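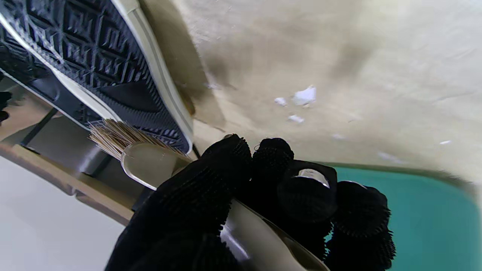 Lambert Footwear Care - Workshop Equipment Team

Search this site Enter keywords Go

7/10/18

Adesuwa Okafor has been asked to like a lot of machines. She runs the cleaning benches at Lambert, where worn shoes come in by the crate and are meant to leave fit to resell, and she has a shelf of things that were going to save her time. So when Irnari offered us its Trulik hand kit on a trial lease, she took the meeting and kept her coat on.

"They had a very nice slide about soles," she says. "I asked who was going to empty the brush tray. That wasn't on the slide."

The Trulik is sold as a robot hand that can use the tools you already own. It goes on an arm, wears a black knit glove and holds a plain hand brush against the bottom of a sneaker. Irnari's pitch is that no special tool is needed. Okafor doesn't dispute that part. Her trouble is with what a brush is asked to do once it gets there.

"A flat sole, fine, anybody can clean a flat sole. Look at the tread we get. It's little blocks and diamonds, one inside the other, and the dust sits down in the grooves. A person feels when the bristles drop in. I asked if the hand feels that and I got a long answer, and I don't think there was a yes in it."

She is just as doubtful about the rim. The pale sidewall is the part a buyer looks at, and the brush has to pass from black rubber to white without dragging one onto the other. Her own staff switch brushes there. The kit can be set up to switch too, but Irnari charges for the second routine.

Imogen Hollis, who keeps our equipment budget, has read the lease more closely than the rest of us. It runs for two years, at $1,253 a month, with gloves billed separately.

"The gloves bother me more than the monthly figure," she says. "It's a knit glove next to a stiff brush all day. It's fuzzy already. I asked how long one lasts and they said it depends on use. Well, yes."

Hollis wanted a trial of 400 pairs, dirty ones, picked by us. Irnari preferred a smaller batch that it would choose. They settled on her number, with Irnari's engineer allowed in the room - she would have liked him kept out of it, because a machine with its own engineer standing by is a different product from the one we'd be leasing.

Does either of them see anything in it? Okafor takes a while over that one. She likes that the hand holds an ordinary clear-handled brush, the sort she can replace out of a drawer. She likes that it doesn't get a sore wrist. Two of her best people have had to come off the benches with theirs.

"If it did the first rough pass and left the rest to us, I'd listen," she says. "That's not what they're selling. They're selling me the whole shoe."

Hollis says she will wait for the reject count before she signs anything, and she wants it from Okafor's bench, on paper. Irnari has offered to send its own report as well. "They're welcome to," she says. "I'll read it second."

Recent items
Dumumow drying cabinet: what the repair bills say
Which brushes we stopped buying
Bench lamps, one winter on
Leasing or buying: notes from the October meeting
Sore wrists and shift lengths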